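Burken publishes results of its table clearing study for home robots

PENDTHORPE, December 18, 2025 - Burken, a developer of software for robot arms, published today the results of its first study on household chores. The study asked a simple question: can a robot arm clear a table after breakfast without help from a person?

The answer is not yet, but for some objects we are close. In simulation, the arm made 683 attempts in 12 different rooms. Mugs and bowls were moved correctly in 80 percent of the attempts. Spoons and other flat objects gave much more difficulty, and soft items such as cloth were the weakest result of all.

"We want to be careful with our words," said Ebise Tsegaye, who leads the study. "A person clears such a table in one minute and does not think about it. Our arm must think about each thing, and with the spoon it often thinks wrong."
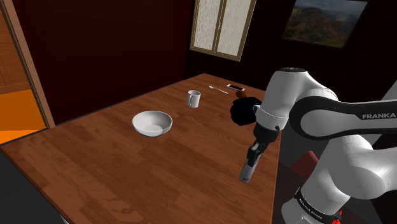 The software, named Justach, decides by itself which object to take first and where to hold it. It received no list of the objects before the attempts. Burken will now repeat the work with a real arm at its Treloar workshop, starting in March. This second part will use 3 tables of different height.

Burken has no date for a product for private homes. The full report can be requested free of charge from the Burken press office.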